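Subject: Re: [kitchen-bench] wish list for the January budget round
Date: August 20, 2026
From: Owusu

Hi all,

Sorry for the slow answer, I wanted to sit down with the numbers first. Quoting the part I'm replying to:

> We have to hand in one equipment request for the dishes setup and
> it has to cover everything through next summer. My vote is still
> for a second arm. With two we could run mornings on one and keep
> the other for whatever is broken that week. Spare fingers, bowls,
> lights and so on can come out of petty cash like they always do.
> Can people say yes or no by the end of the month? If there's a
> strong case against, I'd like to hear it now and not in January.

OK, so I'm a no on the second arm (for this round!), and I'll try to make the strong case.

I went back through the bench log and looked at why we stopped each time we stopped. Hardly any of it was the arm. It was finger pads wearing smooth, the wrist camera cable working loose, or somebody walking over to the other building to look for a bowl that hadn't been chipped yet. A second arm would need pads and cables too, and we'd have two machines waiting on the same drawer of parts. I love the idea of a spare to take apart whenever we like, but I think we'd be buying ourselves twice the upkeep.

Then there's petty cash. It worked when we were stacking plastic cups. Now we're doing real dishes at a real sink, and the stuff goes through hands, fingers and basins at a very different pace. Last time I put in for pads I got a polite note asking whether this was going to be a regular thing. Well, yes, it is, and I'd much rather have it as a line in the budget than keep having that conversation.
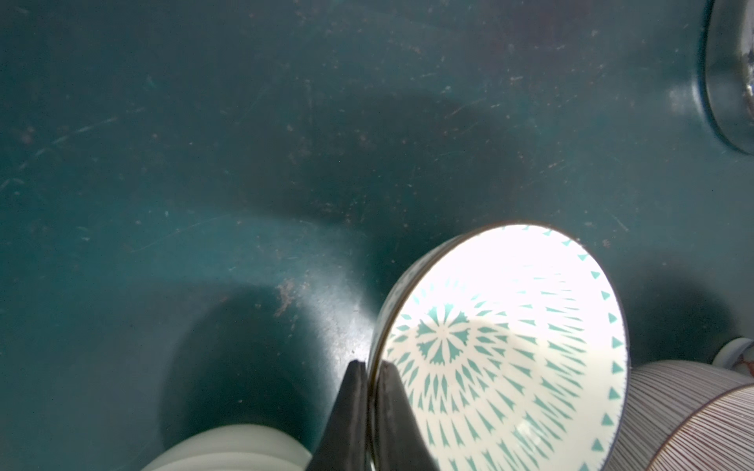
What I'd ask for instead is this, in the order I'd defend it if they cut us:

Finger pads, two full sets from Flenix, at 400 a set. I know the Tristura ones are cheaper. I had them on for a week in the spring and they were fine on plates, but I never got comfortable with them on a glazed rim, and changing them means taking the whole finger off. The Flenix pads swap without that, and my patience is also a budget item.

A proper wrist camera cable with strain relief, plus one to keep in the drawer. Pallasar will make these to length. I've asked for a quote and will forward it when it shows up.

Dishes. I'd like over 600 set aside for this, and please don't laugh. We need glazed and unglazed, patterned and plain, light and dark, heavy and thin, and enough of each that a broken one doesn't change what we're working with halfway through a month. Buying odd pieces at the thrift store is fun (I'll keep doing it, nobody can stop me) but it's a bad way to get matching replacements. If anyone knows a restaurant supply place that sells seconds, shout.

A second sink insert, same model, same color. The one we have is fine to work in, but I'd like a clean one on the shelf so we can compare a marked-up surface with a fresh one. Before anyone suggests stainless: I'd like that too, just as a later request, after we've seen how the glare behaves with the current lights.

And then service. The arm's coverage runs out in January, right when the new money starts, and the renewal isn't on anybody's list as far as I can tell. If we ask for only one thing, it should be that. A dead joint with no contract would eat the whole lot.

On the second arm itself, could we ask Pallasar about a three-month rental next summer, when the students are here? That's the one stretch where I really do see us needing two. If it sits busy the whole time, we've got a much better argument for buying than we do today, and if it doesn't, we send it back. I'm happy to make that call, I have to ring them about the cables anyway.

One question back to you: does the request have to be a single line, or can it be a list with one total? The form I have says "item" but it's the old form. If it's a single line I'd call it "dish handling consumables and service" and attach the breakdown.

I'm at the bench most afternoons next week if somebody wants to argue about it in person. Bring bowls.

Owusu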